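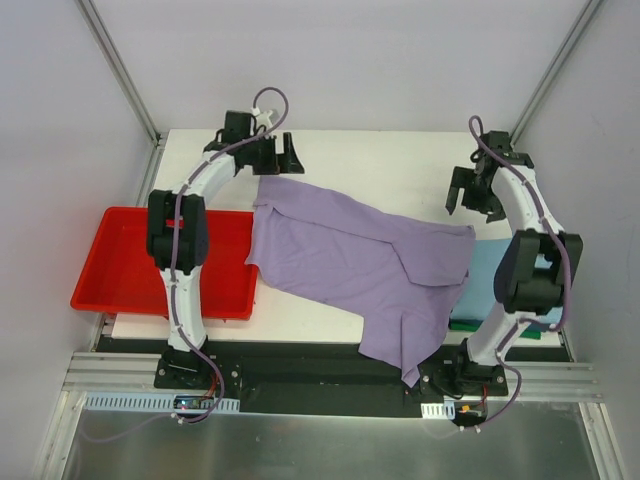

Figure 4. A purple garment partway between heap and fold, with a shallow red tray on the left and a light blue container on the right.

4.2 The half-folded state

We had planned to say very little about the middle of folding. When we began our visits to the households in Patlow, our notes had a column for the heap and a column for the finished pile, and whatever came between the two was squeezed into the margin. It was Jytte Lykkegaard, reading through the first 22 diaries at her own kitchen table, who noticed how often people wrote about stopping. The phone rang, or the soup needed stirring, and a garment was left lying with one fold in it for the rest of the afternoon. By the end of October we had 478 diary entries, and 177 of them mentioned a piece of laundry left in this state, so the margin had to become a section of its own.

Figure 4 shows the sort of thing we mean. The upper part of the garment has been turned over into a long band, and the fold line along the lower edge of that band is clear and dark, while the cloth across the middle is still creased and one section hangs down over the near edge of the table. We call this a leading fold, meaning a fold firm enough that a second person coming to the table could guess where to carry on. Not everyone we spoke to agreed that such a garment was begun at all! One woman in the Brirnow group (she irons everything, including dish towels) told us warmly but firmly that a thing hanging off the table still belongs to the heap, whatever has been done to the top of it.

The overhang deserves a word. Our participants disliked it more than wrinkles, and several described pulling the whole piece back onto the table before they could think about the next fold. A fold made while part of the cloth is hanging tends to drift, and those with small tables had learned to work in from the corner, or had given up and moved to the bed.

We also came to care about what sits beside the cloth. In the figure a short corner of the garment overlaps the rim of the tray, and this kind of touching turned up again and again in the diaries, usually as a mild annoyance. Of the 12 households that kept a tray or box on the folding surface, most said they would rather have it there and in the way than on a chair behind them. Fonseca's scheme, which we otherwise follow, treats containers as the place where folding ends. We have coded them as part of the surface, and Section 5 takes up what that change does to the timing of the later folds.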